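14th August – Cell 2, gripper fault, long version
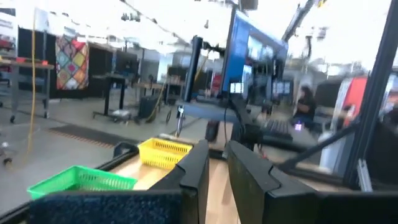 ## What happened

Writing this up while I still remember the order of things, and because Maricel is going to ask me for it anyway. Short version: the near arm lost its home position on the gripper in the middle of a basket transfer, decided its fingers were wide open when they were mostly shut, and drove down onto the rim of the green basket. The force limit tripped, but later than I would have liked. No one was inside the rail, nothing is broken except my mood (and one basket rim is a bit chewed).

The job was the usual one, small parts out of the green mesh basket and into the yellow one, with the far arm parked and pointing down so it stays out of the way. We were on cycle 358 of the overnight script, which I had moved to daytime so I could keep an eye on it. Good thing I did!

The first sign was sound. The fingers make a little click when they meet at the end of a close, and I noticed I hadn't heard it for a while. I looked up, the arm was coming down over the green basket with the fingers nearly together, and the Vadau controller was happily reporting a full open. I went for the stop and the arm tripped itself at almost the same moment, so I can't say for sure which of us got there first. The log says force limit. Fine, the log wins.

## What the log says

- Gripper supply dipped for 29 ms during the lift on the cycle before the crash.
- Gripper board restarted. Arm controller did not notice, since the dip was shorter than its own watchdog.
- After the restart the board took whatever position it was in as its new zero. It was closed on a part at the time.
- Next open command: the board thought it was there already, so it barely moved. No error raised.
- Next descent: fingers closed, arm trusting a wrong number, rim of basket.

That third line is the one that bothers me. A board that wakes up and has no idea where its fingers are should say so. The Livlow manual has a setting for it, "require home after restart", and ours was off. I checked the other cell and it was off there too. It's on in both now.

## Where the dip came from

I spent a good two hours being wrong about this. First I blamed the supply, swapped it for the spare, ran 10 cycles, and saw another dip on the second one. Then I blamed the board, which would have been convenient because we have a new one in the drawer. Same thing with the new board, so the old one went back in.

Maricel came by, put one hand on the cable bundle at the wrist, asked me to jog joint 6 slowly through its range (reduced speed, her other hand on the stop), and the voltage trace fell over right at the far end of the twist. The Trakska connector had backed partway out of its housing. The latch was cracked. It looked fully seated from the side I always look at, and you had to come at it from underneath with a flashlight to see the gap.

I think I know how it got like that. When we rerouted the wrist cable I left the loop too short, and at the end of joint 6 travel all the pull goes straight into the connector. That one is on me. I remember thinking it looked tidy.

## Fixed today

1. New connector housing, latch checked by tugging, from underneath as well.
2. Longer service loop, with the tie moved back so the strain is taken before the connector.
3. Require home after restart switched on, both cells. Tested by pulling gripper power on purpose: the arm stops and asks for a home, as it should.
4. Descent force limit brought down by a third for anything over the baskets. It had been raised for the Sjögren parts in a hurry and never put back.
5. Script now compares the commanded opening with the motor current before it allows a descent. Crude, but it would have caught this.

Looked over the fingers as well. Tips still line up and I couldn't feel a burr on either, but I haven't put them on the gauge, so I'm treating them as suspect until I have.

## Still open

The force trip delay. I reckon the mesh gave way a bit and soaked up the push, so the force climbed slowly and the arm had time to keep going. A stiffer target would have tripped it sooner. I want to try it with a scrap basket and a slow approach, and Maricel wants to be there for it – we agreed that neither of us runs that one alone.

Also not happy that the arm controller and the gripper board can disagree without either one noticing. There ought to be a heartbeat between them. I sent Livlow the log and asked, no reply so far.

Cell 2 stays at reduced speed, daytime only, until the fingers have been gauged. There's a tag on the pendant. If you need it for something short, ask me first, and please do the twist test on joint 6 before you start and write the lowest voltage next to your initials. Spare housings are in the second drawer, the bag with my handwriting on it. There are six left, and I'd like to hear about it if you use one.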